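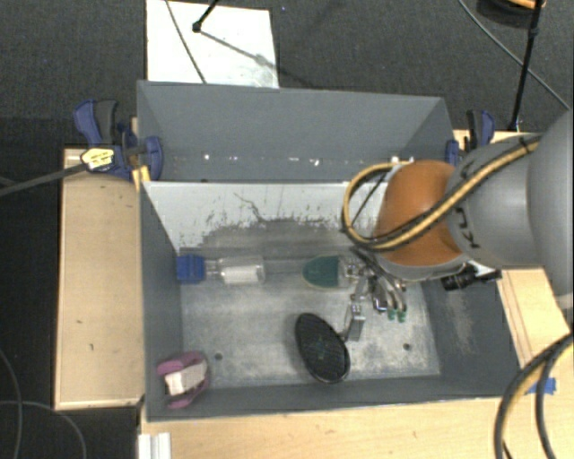 Kindlow公布家务与店面杂活机器测试结果：单件拿取可以交给机器，成堆整理仍需人手

特韦特（Tveit），11月22日 星期四——家用与商用自动化设备开发商Kindlow今天公布一轮取放与整理测试的结果。测试由Kindlow与连锁零售商Buromik共同进行，为期8周，共记录2239次抓取，涉及22类日常物品，目的是弄清现有的机械臂和夹爪能承担家庭与店铺中的哪些杂活。结论比较明确：物品彼此分开、外形规整时，机器已经可以连续作业；物品混放、透明、柔软或者带有弯曲部分时，机器的表现还达不到无人看管的要求。像灰色料箱里侧躺着的那只蓝盖透明塑料瓶，人伸手就能拿走，对机器来说却属于较难的一类，而同一个箱子里还有表面像细网的黑色椭圆形物件，以及带两条弯臂的粉紫色物件，三者需要的抓法各不相同。

Kindlow表示，公司在测试完成后选择公开全部主要结果，包括没有达到预期的部分。过去一段时间，市场上关于家务机器人的演示很多，演示中的物品往往事先摆好，朝向固定，光线也经过调整。零售客户和家庭用户在询价时最常问的问题是“现在能不能用”，公司认为应当按任务逐项回答。

测试内容

测试分为家务和店面两部分，使用同一套机械臂、夹爪和控制软件。家务部分包括从混放的箱子中取出物品、把物品放进指定的格子、收拾台面、叠毛巾和分拣待洗衣物。店面部分由Buromik提出，包括退货箱清理、小件补货、错放商品归位和空包装回收。

物品全部来自普通商店，没有为机器加装标签或把手，也没有更换颜色。其中有瓶罐、刷子、积木、软质玩具、文具、厨房小工具、袋装食品和纺织品。工作人员把物品倒进箱内，不整理朝向。已有磨损和划痕的箱子照常使用，因为店铺后仓和普通家庭里的容器大多如此，而箱底的划痕会干扰识别软件对物品边缘的判断。

每次抓取只记录三种情况：拿起并放到指定位置，拿起后掉落或放错，没有拿起。机器在同一件物品上反复失败时，由操作员取走该物品，记录为人工介入。操作员不得为了让下一次抓取更容易而拨动箱内的其他物品。这条规则在测试初期执行得不够严格，有一批早期记录因此作废，没有计入总数。

测试先在特韦特的Kindlow实验室进行，随后转到Buromik位于特鲁尔诺夫（Trurnov）的门店后仓。门店后仓的灯光较暗，地面略有倾斜，白天不断有人推车经过。设备在搬迁后重新校准，软件版本没有变动。

机器已经能做的

在物品彼此不接触的情况下，机械臂可以连续取放硬质、不透明、大小适中的物品。盒装商品、积木、罐头和带直柄的工具都属于这一类。Buromik门店的员工在测试后期已经把这类小件补货交给机器，自己去做别的工作，隔一段时间回来换箱。

空包装回收的结果也比较稳定。纸盒和塑料托盘轻，掉下来也不会损坏，放置位置的要求不高，机器即使动作慢也不影响后仓运转。Buromik认为，这是目前最接近日常使用的一项。

在家务部分，台面收拾完成得较好，前提是台面上没有盛着液体的容器，也没有刀具。机器可以把散放的遥控器、笔、小盒子和木勺分别放进格子。格子较深时，夹爪容易碰到隔板，软件会把动作放慢，整个过程因此拉长。对于住户不在家时运行的设备，速度慢一些可以接受；如果有人站在旁边等着用台面，多数人会自己动手。

机器还做不好的

透明物品是失误最集中的一类。识别软件常常只看到瓶盖和标签，把瓶身当成箱底的一部分，夹爪因此合在错误的位置。有时软件会判断箱内存在两件小物品，先去抓瓶盖，瓶子被带起一角后滑落。增加一个观察角度能够减少这类错误，但会占用更多时间，在狭窄的后仓里也不容易找到安装位置。

形状弯曲或带开口的物品排在其次。刷子、夹子、玩具手柄一类的东西，从上方看轮廓清楚，夹爪下去以后却可能钩住旁边的物品，一起提起来。在家里这只是多收拾一次，在店里则可能把不属于同一货位的商品一起放上架，事后查找要花店员不少时间。

靠着箱壁和位于箱角的物品同样困难。夹爪需要在物品两侧留出空间，箱角往往只留出一侧。人会用指尖先把东西拨到中间再拿，机器在测试中也使用了类似的拨动动作，有时有效，有时把物品推得更靠角落。Kindlow目前没有把拨动列入可交付的功能。

叠毛巾和衣物分拣没有达到可用的程度。单条毛巾平铺在桌面上时，机器可以按固定步骤折叠；从篮子里拿出一条揉成团的毛巾，再找到它的角，仍然经常需要人工帮忙。衣物的情况更复杂，袖子和裤腿会互相缠绕，深色衣物叠在一起时识别软件分不出件数。Kindlow决定把叠衣功能从近期产品计划中去掉。

关于人工

测试期间，操作员对一个班次的介入总时间最长达到2小时，出现在退货箱清理这一项。退货箱里的商品包装破损，大小不一，还夹杂着收据和塑料袋。Buromik计算过，如果按这种情况使用，员工看管机器所花的时间与自己动手清理相差无几，因此退货箱清理暂时仍由员工完成。

小件补货和空包装回收的介入时间要少得多，而且集中在开始阶段，主要原因是箱子放歪或者货位标签贴错。门店员工掌握摆放方法之后，这类介入明显减少。员工反映的另一个问题是声音，夹爪开合和气路动作的声响在安静的后仓里比较突出，换班交接时需要提高嗓门。Kindlow已经着手改换部分管路，下一阶段会继续听取门店意见。

Buromik表示，此次测试没有涉及减少岗位的安排。门店后仓的杂活分散在全天各个时段，单独一项通常占不满一个人的工作时间。公司关心的是能否让店员在营业高峰留在卖场，把可以等待的工作留给机器慢慢做。

家庭使用的距离

家庭部分的结论更为保守。店铺的物品种类虽多，但有货号、有固定包装，软件可以事先学习。家里的东西没有清单，今天桌上的物品和上周可能完全不同，同一只杯子可能是空的，也可能装着热茶。机器在实验室里按规定的物品测试，结果不能直接套用到任意一个家庭。

安全要求也不一样。后仓可以划出作业区域，地面贴线，员工接受培训后才能进入。客厅和厨房里有儿童和宠物走动，机械臂必须更轻、力量更小，而力量减小之后，能够拿稳的物品也会减少。Kindlow认为，固定安装、只负责一块台面或一个收纳柜的设备会先于可以走动的家务机器人进入家庭，公司后续的开发也按照这个方向安排。

公司不打算在现阶段给出家用产品的上市日期和售价。已经登记等候试用的住户会收到一份说明，列出目前支持的物品类型和不支持的任务，住户可以据此决定是否保留登记。叠衣、洗碗和照看炉灶都不在支持范围内。

下一步安排

Kindlow与Buromik将于12月在特鲁尔诺夫门店开始下一阶段测试，内容限于小件补货和空包装回收。设备会在营业时间内运行，不再由Kindlow工程师常驻，出现故障时由门店员工按书面步骤处理，处理不了的再联系公司。这样安排是为了了解普通员工在没有工程师帮助的情况下能否长期使用。

透明物品和箱角物品的抓取改进留在特韦特实验室进行，工作重点是夹爪手指的形状和观察位置。公司会继续使用混放料箱作为基本测试条件，物品种类保持不变，便于与本轮结果比较。如果改进后的软件在门店以外表现稳定，再考虑加入后仓测试。

纺织品方面的研究没有停止，但不再与产品计划挂钩。Kindlow将保留本轮叠毛巾和衣物分拣的全部记录，并向合作方开放查阅。

测试报告摘要可向Kindlow新闻处索取，内容包括物品分类方法、抓取记录规则、人工介入的定义，以及两处测试地点的设备布置说明。摘要不包含源代码和Buromik门店的经营数据。希望参观特韦特实验室的媒体请提前预约，参观期间可以观看料箱取放测试，门店后仓暂不接待拍摄。

关于Kindlow

Kindlow总部位于特韦特，开发用于家庭和小型商铺的取放、分拣与收纳设备，业务包括夹爪设计、识别软件以及现场安装和维护。

关于Buromik

Buromik经营日用品与文具连锁门店，特鲁尔诺夫门店承担公司新设备和新流程的试用工作。

媒体联络：Kindlow新闻处，特韦特

本网站使用Cookie来保存您的语言设置并统计页面访问情况。继续浏览即表示您同意我们使用Cookie。您可以随时在浏览器中更改设置。接受 拒绝 了解更多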